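Zwischenbericht zum Albumprojekt »Nornatska«
Dezember, von Raluca Cârstea
Zuletzt aktualisiert: Dezember, 23:40 Uhr

Liebes Förderteam,

ich sitze noch im Proberaum in Inden, der Tee ist kalt, und ich schreibe euch jetzt endlich auf, was seit dem letzten Bericht passiert ist. Es ist nämlich eine Menge! Von den neun Stücken, die im Antrag stehen, sind sechs fertig eingesungen, zwei liegen als Rohfassung mit Klavier und Klickspur da, und eins (»Multerier«, ihr erinnert euch vielleicht an die Demo mit dem Akkordeon) habe ich komplett auseinandergenommen und fange im Januar neu an. Das hat wehgetan, aber der Refrain lag einfach zu hoch, und ich wollte nicht auf Platte etwas singen, das ich live jeden Abend nur mit zusammengekniffenen Augen hinkriege.

Das Gute zuerst: Danilo Manalastas ist als Produzent jetzt fest dabei. Wir hatten ja nur eine Probewoche vereinbart, und am dritten Abend haben wir »Roman« in einem Rutsch aufgenommen, Stimme und E-Piano gleichzeitig, ohne Netz. Den Take behalten wir. Man hört an einer Stelle den Hocker knarzen, Danilo wollte das rausschneiden, ich nicht, und ich habe gewonnen :-) Im Gegenzug darf er die Streicher bei zwei Titeln leiser machen, als ich sie gern hätte.

Zu den Chören: Im Antrag stand ein Satzgesang mit vier Gästen. Daraus ist etwas anderes geworden, ich habe die Stimmen fast alle selbst übereinandergelegt, bei »Nornatska« sind es am Ende 20 Spuren. Das klingt dichter und ein bisschen eigenartiger, eher wie ein Schwarm als wie ein Chor, und ich bin ziemlich verliebt in das Ergebnis. Dadurch sind 400 Euro Gagen frei geblieben, die ich gern ins Mastering schieben würde. Sagt mir bitte kurz Bescheid, ob das so geht oder ob ihr dafür ein eigenes Formular braucht (das letzte habe ich nicht mehr gefunden, vielleicht könnt ihr es einfach noch mal schicken).

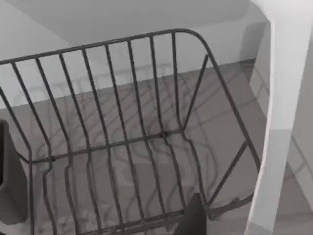
Abtropfgestell aus dunkelgrauem Draht, von oben gesehen, Computergrafik

Live gab es im Herbst ein Konzert, im kleinen Saal, 60 Leute, ausverkauft! Ich habe fünf neue Songs gespielt und gemerkt, dass »Roman« nicht an den Schluss gehört. Danach wollte keiner mehr klatschen, alle saßen nur da, und ich stand mit dem Mikro in der Hand und wusste nicht, ob ich mich verbeugen soll. Jetzt kommt es an dritter Stelle und danach gleich etwas mit Schlagzeug. Die Reihenfolge auf dem Album ziehe ich genauso.

Weniger schön: Im Oktober war meine Stimme eine Weile weg, richtig weg, nur noch Krächzen. Zwei Studiotermine mussten wir verschieben, einen konnte Danilo zum Glück für die Bassaufnahmen nutzen. Der andere ist verfallen, die Rechnung dafür liegt bei den Belegen, ich habe sie extra oben draufgelegt. Seitdem mache ich brav jeden Morgen meine Übungen, auch das Blubbern mit dem Strohhalm, und singe nie länger als zwei Stunden am Stück. Für die Planung heißt das: Die letzten drei Gesangsaufnahmen rutschen in den Februar, gemischt wird im März. Die Veröffentlichung im Mai halte ich weiterhin für machbar, wenn »Multerier« nicht wieder zickt.

Noch offen sind das Cover (zwei Entwürfe, beide zu blau) und die Textübersetzungen fürs Booklet. Die rumänischen Strophen übersetze ich selbst, da bin ich eigen. Drei Rohmischungen schicke ich euch nächste Woche, bitte über Kopfhörer hören und nicht über den Laptop, sonst fehlt der ganze Bass!

Herzliche Grüße aus Inden
Raluca

9 Kommentare · 20-mal geteilt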